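Practising on a table that doesn't exist: a morning with Kavness
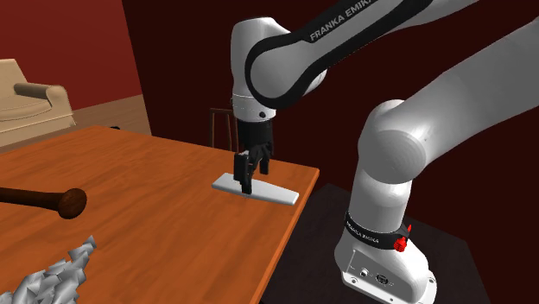
A Franka Emika arm in one of the simulated rooms, fingers down on a flat white board.

The developer I have come to meet starts talking before I have my coat off. Kavness, the simulation kit made by the small firm Clenell, came out of its test period in May, and he has been showing it to colleges and workshops ever since. He still hasn't got tired of it.

"Pick a room," he says, turning the laptop towards me. "Any room. Then throw something awkward on the table."

I go for the one with the deep red walls and the glossy orange table, mainly because it looks like a flat I once rented. There is a beige armchair at the back, and on the table a wooden bat, a crumpled grey lump and a long pale slab. The kit ships with 39 rooms and 156 loose objects, and he says the objects took far longer than the rooms did.

"Flat things are horrible," he says, very cheerfully. "Everybody wants to start with a cube. A cube is kind to you! Something thin that lies right down on the wood, where do you put your fingers? Can you get under it? Do you press and slide it to the edge first? You can spend a whole afternoon on that and enjoy every minute."

The idea is easy enough to follow. You write or train a routine for the arm, run it in the simulated room as often as you like, and only then go near a real machine. Kavness takes scripts written in plain Python, and there is a slower mode with sliders for each joint, which I liked a great deal. I had a go at lowering the gripper by hand and went straight into the tabletop. The program gave me a small yellow warning and put everything back where it was.

"See, on a real one you'd be feeling a bit sick now," he says. "And you'd be filling in a form."

I ask why they bother with armchairs and painted walls when the arm only cares about the table. He has clearly been asked before, and leans in.

"It cares if it's using a camera. We had an early version with a plain grey floor and nothing else, and people's routines worked beautifully until they took them into a room with furniture. A dark wall, a shiny table, a soft shadow under the thing you want, all of that changes what the camera gives you. So we went a bit mad on rooms."

The object library was built with Juhász, a modelling studio, and the contact physics is licensed from Badex. That second part is where he becomes more careful. Friction is good, he says, and stacking is good. Cloth is poor, and he would rather people heard it from him. Crumpled objects are stiff for the time being, so a wad of foil will roll but it won't squash. A softer version is being worked on and he won't give me a date.

I had two grumbles of my own. Loading a new room took 37 seconds on his laptop, which felt long by the fourth time, and the menu for swapping objects is buried under a heading called Assets that I would never have opened on my own. He wrote both down.

A classroom licence covers up to 200 students, and there is a free version for people learning at home with a handful of rooms in it. He is keenest on the second lot.

"They send us the strangest things. Somebody wrote in wanting a teapot with the lid as a separate piece. Of course we made it. I've been trying to pick up that lid for a week."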